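Keep the boring old office tower

My sister called me in July to ask which laptop to buy for the kids. I told her not to buy one. I told her to go find an old office desktop, the heavy kind that used to hum under a desk at an insurance agency, and she went so quiet I thought the call had dropped.

I stand by it! I've been pulling these things apart on my kitchen table for 20 years, and I like them more all the time. They're ugly, they weigh a ton, and you can get inside one without a heat gun or a special pick or a video by a guy who's already mad at you. I paid $21 for my last one at the surplus counter at Zilthorpe, and I've had worse lunches for that money.

What wins me over every time is how plainly they're laid out once the side comes off. Somebody made the release handle on the drive bay blue so you'd know where to put your hand. The cables get little barcode tags and a zip tie. It isn't pretty (nobody's putting a glass window on it), but you can follow a cable with your finger and learn something. And with the processor and memory out, you really see how little there is to be scared of.

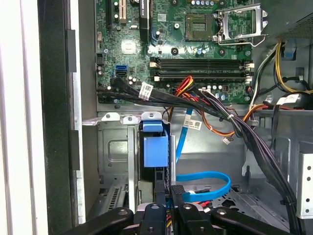
The socket is the scary part, fine

I'll give the other side this one. An open processor socket makes my palms sweat. All those tiny contacts, and the metal bracket standing up, waiting for you to drop a screw in. My friend Yannick Riviere bent a pin in a Leblanc tower years ago and still brings it up at dinner. So go slow, keep your sleeves back, and don't do it with a cat in the room.

Memory, though? Memory is easy. Open the latches, line up the notch, push until it clicks. My neighbor Ludivine Besson did hers while we were on the phone, and she'd never opened a computer in her life. She was so pleased she called back at 9 p.m. to ask what else she could take out.

People tell me the old machines eat too much power, and some of them do. They tell me a new mini box from Ellex fits behind the monitor, and sure, it does - I've set up a couple. But when the storage quit on one of those, the whole thing went back in its carton and sat in a closet for 5 months. With a tower I'd have swapped the drive before supper.

What my sister ended up with

She bought a Flirkmont tower from a school sale, and the kids helped put the memory in. The younger one now wants to know what every wire is for. I don't know what every wire is for. I've told him we'll look it up next time I'm over, and I'm bringing my good screwdriver.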